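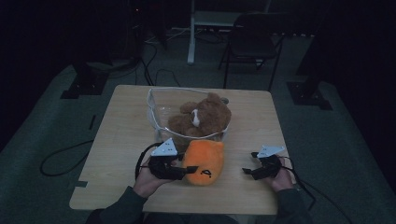 *Von Romain Caron, 25. November 2020*

Im Datensatz von Fladberg stehen 2551 Durchgänge mit Handgreifern. 598 davon hat Charalambos Konstantinidis im Herbst gesperrt. Er leitet bei Fladberg die Aufnahmen, mit denen der Sortierarm für das Lager von Zalley lernen soll.

Aufgefallen ist der Fehler erst am Arm. »Er griff weiche Teile sauber und drückte danach weiter zu, bis der Motor abschaltete«, sagt Konstantinidis. Ein Kollege habe beim Nachsehen einen Finger zwischen die Backen bekommen. Verletzt wurde er nicht, der Notaus lag in Reichweite. Trotzdem stand die Anlage zehn Tage.

Zunächst hatte man die Steuerung in Verdacht. Die Ursache lag in den Aufnahmen: Bei einem der Greifer war der Nullpunkt der Öffnungsweite um vier Millimeter verschoben. In den Daten sah jeder Griff weiter offen aus, als er war. »Bei einem harten Teil merkt man das sofort. Plüsch gibt nach.«

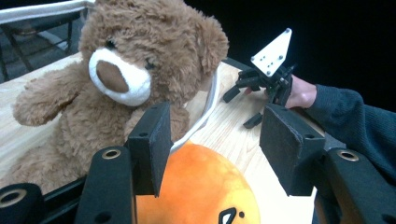 Hätte man den Fehler früher finden können?

»Mit einer Messlehre vor jeder Schicht, ja. Wir haben nur einmal pro Woche geprüft.«

Jetzt wird vor jeder Aufnahmereihe geprüft, mit geschlossenen und mit ganz geöffneten Backen. Die Werte kommen in ein Protokoll, das Ivcombe gegenliest. Außerdem begrenzt die Steuerung die Greifkraft nun unabhängig vom gelernten Verhalten. Das hätte von Anfang an so sein müssen, sagt Konstantinidis.

Die gesperrten Durchgänge werden neu aufgenommen, weiche Teile zuerst. Im Dezember soll der Arm wieder an Zalley gehen, vorerst hinter einem Schutzzaun.
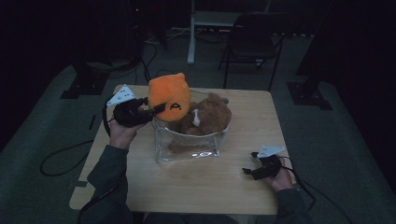

*Aufnahme mit zwei Handgreifern: Ein orangefarbenes Plüschtier wird aus dem Behälter gehoben.*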